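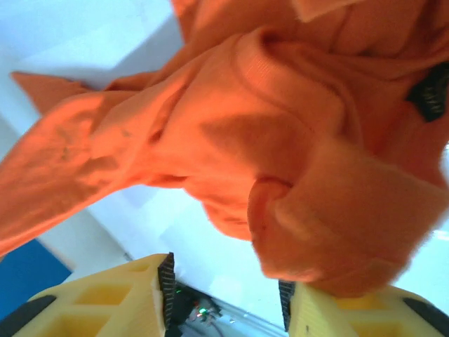
Teaching a Two-Arm Workcell to Fold Shirts by Teleoperation
Final project report, Robot Manipulation Laboratory, Eddale College of Engineering

1. Summary

This report covers one term of work on collecting and using human demonstrations for a garment folding task. An operator controlled two robot arms remotely and folded a shirt, and the joint positions and camera streams were recorded. A policy was then trained on the recordings by imitation learning and tested on the same hardware. We collected 606 demonstrations, of which 400 were used for training. The trained policy completed the full fold in 23 of 60 test trials. Most of the failures came from the first stage of the task, when the shirt is still crumpled and the grippers have to find an edge.

2. Task definition

The task starts with one shirt dropped on the floor of the workcell in a random heap. The arms must spread it, square it up, and fold it into a rough rectangle. The task ends when both grippers are open and clear of the cloth. A basket in the back right corner holds other garments. Taking a new garment out of the basket was part of the original plan but was dropped in the second month, and the basket stayed where it was so that the camera views would match the early recordings.

We split the task into four stages for labeling purposes:

Stage A – pick up the heap and find a hem, collar or sleeve.
Stage B – spread the shirt flat between the two arms.
Stage C – fold one side over the other.
Stage D – straighten the result and withdraw.

The policy does not see the stage labels. They were used only for sorting failures.

3. Hardware

The two follower arms stand on a common aluminum extrusion rail at the front of the cell. Each one is controlled by a leader arm of the same kinematic layout on the operator's desk. The leader arms have no motors in the three wrist joints, so the operator feels almost no resistance there. Joint angles are read from the leader and sent to the follower as position targets. We call the control and logging software Meltar. It was written by last year's group and we made only small changes to it, mainly in the time stamps.

The fingers are printed in a pale yellow material with an open lattice body and a black toothed pad on the inner face. Earlier fingers were solid and flat. They held cardboard well and cloth badly, and thin fabric slid out whenever the two arms pulled against each other. With the toothed pads the slip was much lower, though the teeth caught on loose threads a few times and one session had to be stopped to free the gripper.

There is one camera at each wrist and one fixed camera that looks into the cell from the front. The wrist cameras are the more useful ones in Stage A. They are also the ones most often blocked, as a lifted garment can cover most of the view.

4. Collection procedure

Two operators took turns. Each session began with a check of the zero position of both leader arms, then five practice folds which were not saved. The leader arms drift by up to two degrees when the room warms up, and before we added the check we lost most of a morning of data to an offset in the left shoulder.

The operator sat beside the cell with a direct view of the floor and a monitor showing the wrist cameras. Both were needed. Operators looked at the cloth itself for large motions and switched to the monitor for grasping.

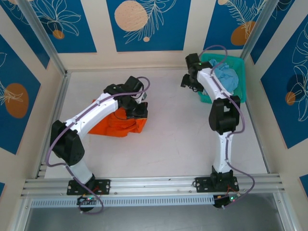
Grasping a heap of cloth took more practice than any other part of the task. The natural reflex is to close the gripper early and drag, which tightens the folds. The method we settled on was to press down lightly with one arm, close, lift a few inches, and look at what hangs before bringing in the second arm. If no edge was visible after the lift, the operator put the garment down and tried from another side. Up to three such attempts were allowed in a demonstration. Past that the recording was discarded.

Leader and follower were logged separately at 50 Hz. The difference between them is a rough measure of contact force: when the follower is pressed against the floor, the leader angle keeps going and the follower angle stops. We used the leader angles as the action labels. A first model trained on follower angles barely touched the cloth, since the pressing intent was missing from its targets.

5. Data selection

Of the 606 demonstrations, 276 were recorded by the first operator and 330 by the second. The two styles were different. The first operator spread the shirt with both arms at once, and the second pinned one side and pulled with the other arm. Mixing them without any filtering gave a policy that hesitated between the two, with the arms stopping in midair for several seconds.

We removed demonstrations with more than two attempts in Stage A, dropped frames in any camera, or a final shape that could not be called a rectangle by eye. We then removed long pauses at the start and end. The remaining set was cut to 400 by taking the shortest recordings first. This favors clean, quick folds and probably leaves the model with too few examples of recovery.

6. Training and results

The network was based on the Aris code from our course, an action chunking model with a separate image encoder for each camera. The chunk length was set to 60 steps. Shorter chunks made the motion shaky. Longer ones carried on with a pull after the cloth had slipped.

Results over 60 trials, counted by the last stage completed:

No stage completed: 19
Stage A only: 9
Stages A and B: 6
Stages A to C: 3
All stages: 23

Once the shirt was flat, the policy did well. Of the 32 trials that reached Stage C, 26 finished that stage. The usual fault there was a corner left raised or turned under, which the policy did not go back to correct. 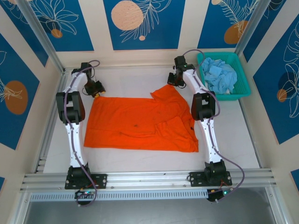 7. Problems and limits

All training was done with a single shirt size. A larger shirt was tried twice at the end of the term and the arms could not spread it within their reach. Lighting was fixed throughout, and we did not test with the wall panels changed, so the model may be relying on them as landmarks.

The operators also had information the policy lacks. They could lean over and look behind an arm. Several demonstrations contain a well-aimed grasp on an edge that none of the cameras shows at that moment, and there is no way for the model to learn where such a grasp comes from. The Maksymiv group in our course had the same problem with cable routing and solved it by making the operator work from the monitor only. We would do the same in a second round, although it slows down collection.

8. Next steps

Collect a smaller set of recovery demonstrations, starting from raised corners and half-spread shirts. Use one agreed spreading method for both operators. Add a second fixed camera on the left side of the cell. Log motor current directly so that contact does not have to be estimated from the leader and follower difference.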